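# Chapter 9
## Looking After a Two-Arm Table

I learned to look after a robot cell by inheriting one in bad shape. It was cell 1645 at Heldale, two arms sharing a long table, and the handover consisted of a key, a coffee-stained binder, and Zorica Kovačević telling me over her shoulder that the overhead arm "drifts a bit, you'll get used to it." I did get used to it, which was a mistake, and I spent most of that winter fixing grips in software that had nothing wrong with them. The mount bolts were loose. That's the whole story, and I've been checking bolts first ever since.

So this chapter starts low down, with plates and bolts and cables, and doesn't touch the controller until Section 9.4. If you came straight from Chapter 8 with a head full of joint limits, hang on to them, we'll need them when we get to reach.

### 9.1 Start with the power off

Read your site's shutdown procedure and follow it before you put a hand anywhere near the arms. I mean the full procedure, the one with the lock on it, and remember that some arms sag when the brakes let go. Support the arm before you release anything!

Now go to the base. Put one hand flat on the base plate and the other on the lower part of the arm, and push gently from the side. You're feeling for movement between plate and table. A good mount feels dull and boring. A bad one gives you a tiny click, and you'll feel it in your palm long before you can see it. If you get the click, take out a torque wrench and the maker's table of values (please don't guess, and please don't lean on the long end of an Allen key the way I used to).

Then do the same for an overhead mount, if your cell has one. People skip it because it means a step stool. Samira Tarawneh, who taught the maintenance course at Kutberg when I took it, made us do the overhead mount first every single time for exactly that reason, and I've kept the habit.

### 9.2 Following a cable

Cables are where I spend most of my repair hours. An arm will happily repeat a motion all day, and so the cable bends in the same spot all day, and one afternoon the wrist camera drops out whenever the gripper turns left.

Pick one cable and follow it with your fingers from the wrist all the way back to where it plugs in. Don't pull. Feel for flat spots, for stiff sections, for a tie that somebody has cinched too tight. When you reach a connector, check that it's seated and that the cable leaves it in a soft curve. With that done, go back and do the next one. The first time through I needed more than 30 minutes for a single arm, and I was annoyed about it until I found a connector sitting half out of its socket.

Leave slack at the joints. A loop looks untidy, I know, and every new person wants to strap it down. Have a look at what that joint does at full travel before you reach for the ties.

### 9.3 The tabletop counts too

I cover my tables with brown kraft paper. It's cheap, it cuts glare, and you can change it when it creases badly. What you need to watch is anything tall or heavy standing on it: lamps, stands, cups. A lamp shade near the wrist is a collision waiting for somebody to load an old program, and a shifted lamp also changes the light the camera works in. After any repair, run the first motion slowly, high above everything, with your thumb by the stop.

Before you read on, try laying out the slow run for a table like the one on this page. Which things would you move first, and which way should the overhead arm back out? 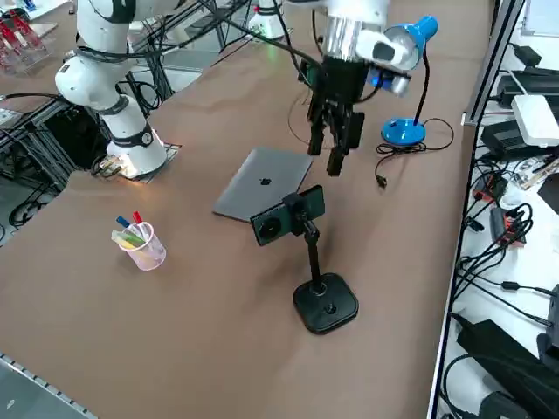

**Chapter 9 · Looking After a Two-Arm Table · 30**

My own answer starts with the lamp, which stands close enough to the wrist camera to worry me. I'd move the shade well back and lift its loose cord off the table, then take away the phone stand and the cup of markers. The laptop comes out from under the gripper before anything gets powered up. As for the arm, I'd back it straight up before any sideways move, and I'd keep an eye on the cable curving off the wrist while it climbs. Keep your notes from this one, as we'll use the same table in Section 9.4 when we set the wrist camera.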